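3.2 Materials and handling of objects

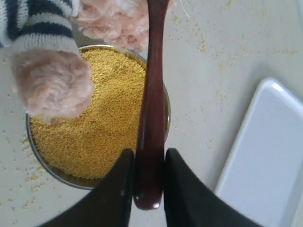
Figure 2. A wooden spoon held between the two fingers of the gripper.

Collectors who sell through auction houses depend on condition notes that they have not written themselves. The study reported in this section looked at how such notes are made for low-value kitchen and household lots, a part of the collectables market that has had less attention than cards, coins or sports items. Lots of this kind are seldom sent to a grading firm, so the buyer has only the catalogue wording and a photograph to go on. Wording about surface is the hardest to compare from one house to the next. A glossy, lacquered spoon such as the one in Figure 2, dark reddish-brown with lighter highlights along its length, may be listed as "good colour", "polished", "later finish" or simply "treen", and each of these terms sets a different expectation of price.

We took catalogue entries from two regional sale rooms, Zelodow and Flondach, both of which hold a general household sale in April. From each we drew 100 lots with a wooden object as the main item. Mixed boxes were left out unless the catalogue described every piece separately. Where a lot had been withdrawn and entered again, only the later entry was kept.

Each entry was read by two coders (V. Yurt and A. Yurt), working apart. They marked every word or phrase that referred to condition and placed it under one of four headings: damage, repair, surface and completeness. Phrases that covered more than one heading, such as "wear commensurate with age", were given a separate code and are treated in Section 4.3. The coders did not see the estimate or the hammer price at this stage. Disagreements were settled by discussion, and the rules were changed once, early on, when it became clear that "patina" was being used at Flondach for both wear and colour.

At Zelodow, 84 of the lots carried at least one condition phrase. At Flondach the number was 26. The gap is largely a matter of house practice. Flondach prints short entries and sends a fuller report on request, while Zelodow puts its notes in the catalogue itself. We did not ask for the Flondach reports, as most bidders in the room would not have read them, and the two sets are therefore not compared on length.

Surface terms were the least settled of the four groups. Damage was usually named plainly (split, chip, worm) and given a place on the object. Surface was more often given as a single adjective with no place attached. In several Zelodow entries the same adjective was used for turned bowls and for flat items such as bread boards, and the coders could not tell whether it referred to the wood or to a coating. These entries were kept under surface and flagged.

Prices were added after coding was complete. We used the hammer price without buyer's premium, following Tekin, and unsold lots were entered at no value and left out of the averages. Lots sold after the auction by private agreement were treated as unsold. Online bids placed through Cliteo were not separated from bids in the room, as only one of the two houses records the difference.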